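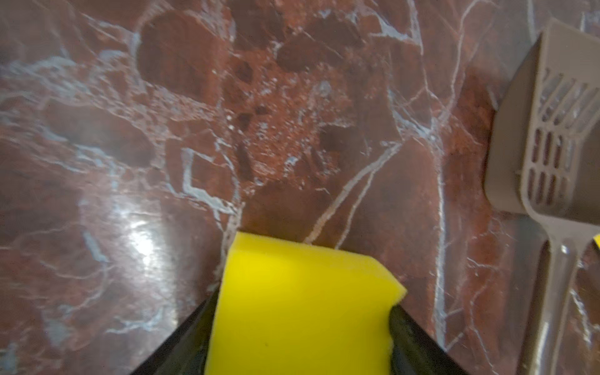 Wrist cam, sponge in the grip, litter scoop off to the right on the red marble.

September, 4:10 pm, Tarnton bench

Good afternoon! We're at 3168 episodes in the Oltari set and the sponge task is finally fun to teleoperate. 50 new ones today, 4 thrown out (two late starts, one dropped log, one where I bumped the table).

I love this stone for training. All those white veins and the glare on the left give the policy plenty to get confused by, and the yellow still pops right out of it. The Gistadcombe batch was all on plain gray and the model got lazy, so more of this please!

Grip note: foam squashes, so the width reading keeps creeping after contact. I dropped closing force to 40 percent in Tagle and the traces look much cleaner. Old setting is saved as sponge_hard if anyone wants to compare.

Still to do
- relabel the morning episodes, "scoop" and "scooper" are both in there
- more starts with the sponge turned at an odd angle
- same again with the overhead light off
- scoop grasps by the handle, want to try these first thing tomorrow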